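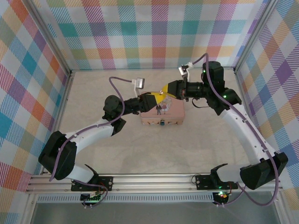

Cable dress is the part of a two-arm cell that people skip, and then they blame the software. Vendors will tell you the arm comes ready to run. I doubt it. On ours the purple cable from each wrist camera goes up in an arc, over the elbow, along the white upper link and down past the shoulder to the area under the rail. That arc is the part to get right. Too short and it pulls on the connector, too long and it snags on the other arm.

What I do, in order:

Power off both arms and support them by hand before you let go of anything.

Check the plate screws on the rail. Mitali Jayawardena at Rarndale does hers every 8 hours of running. I think that's overkill and do mine every 14.

Fold the elbow as tight as it goes, then stretch it out straight. Set the slack at the stretched end and tie it on the link, never across a joint.

Turn the wrist both ways by hand and watch the camera plug. If it moves, add slack.

Power up at low speed, one arm at a time. Then run both toward the middle.

The Totmont guide says to swap the cables at 4000 cycles. I have no idea where they got that number. One of mine quit at 3000, and I'd tied that one too tight. Look at the jacket near the elbow and decide for yourself.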